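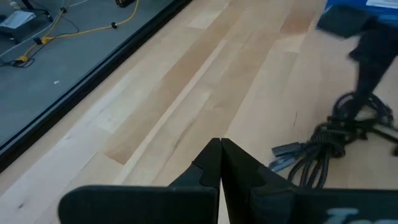

July 16, 2024

Reed organ, serial 2909, Kneževič, day on the reeds and the bellows cloth

The low C speaks! It has been a dead key for as long as anybody in Driltelport can remember, and all it wanted was a decent cleaning and a bit of patience with the reed hook. I had half convinced myself the tongue was cracked. Under the loupe it was only dirt, a hard gray crumb wedged right at the root, and once that was out the note came up slow and then bloomed. Such a big, woolly, friendly sound.

Notes from the reed work, so I don't have to learn it all over again:

Pull the reeds in order and lay them out in order, bass on the left. Each slot in the tray gets its penciled note name before the reed goes in. Brush from the rivet toward the tip and never the other way. A tongue that catches the bristles sideways can go out of line by a hair, and then it buzzes against the frame and you spend an hour finding out which one it is. I did this in May with the treble side and would like to not do it again.

Three reeds in the tenor are flat even after cleaning. Not badly, a slow beat against the fork, but you can hear it in a chord. I have marked them with chalk on the heel and left them alone for now. Tuning before the wind is steady is a waste of brass.

Which brings me to the bellows. The old cloth is stiff as cardboard along the hinge folds and leaks like anything. I held a strip of tissue along the seam while pumping and it fluttered nearly the whole way down. The corners are the worst, and someone in the past has patched them with what I think is bicycle inner tube. Good for them, it held for years.

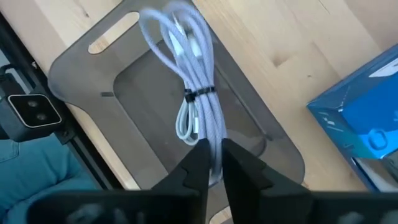 Raelene Kerslake read the May pages and thinks I should do the corner gussets in thin leather and keep the rubber cloth for the long panels only. Her reasoning is that the corners fold in more than one direction and cloth gets tired there first, whereas skived leather just goes on bending. She also warned me off gluing the gussets with the bellows closed. Glue them open, she says, wider than they will ever be pumped, or they pull tight and tear at the first full breath.

I'm sold. Leather it is. I have a piece of Wisa in the drawer that is soft enough, and with a sharp knife the edges should come down to almost nothing. Cut a test gusset after lunch and it folded beautifully – no ridge at all where it meets the panel.

Glue trials, on offcuts of poplar and scraps of the new cloth. Hot hide glue against the Kendik bottled stuff. The hide glue grabs at once, lovely feeling, and releases with a warm damp rag, so whoever opens this organ next will thank us. The Kendik gives more time to fiddle, handy on a long seam, but the peeled sample left a skin on the wood I had to scrape. Hide glue for everything except possibly the felt.
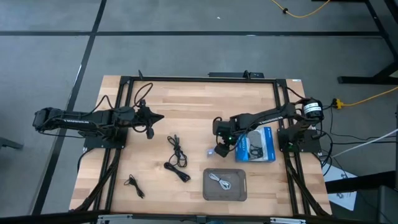 Does the exhauster need to come out of the case to be recovered?

It does on this model. The back board blocks the lower hinge and there is no way to get a brush in behind it. Take out the pedal straps first, then the screws along the top rail, and lower it forward onto a blanket.

The screws are slotted, steel, rusty at the heads. Warm each one with the iron, let it cool, then turn. Some three of them were already loose in their holes, so I packed those with slivers of matching wood and glue. They will hold.

Found on the underside of the keyslip, in brown ink: a name I can't read and what looks like a tally of hymns. I want to get that under better light. Nikau Doolan thinks the first letter is an H and I think it's a K, and we have both squinted at it until we started seeing faces.

The stop action is in good order. The two knee levers move freely, though the swell one squeaks. A rub of graphite on the pivot, no oil, oil creeps into the felt. 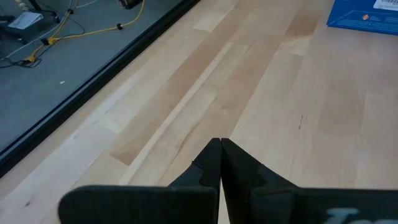
Still to do

Skive and fit the rest of the gussets, bellows fully open, pinned to a batten.

Cut the long panels on the straight of the cloth and mark the outside face.

New valve leather for the exhauster flaps, nap side down.

Retune the chalked tenor reeds once the wind is steady. Scratch near the tip to sharpen, tiny strokes, then let the reed rest before checking against the fork.

Ask Nikau if the left pedal carpet can be saved. The pattern is gorgeous under the dust, dark red with a sort of fern in it, and I would hate to swap it for new.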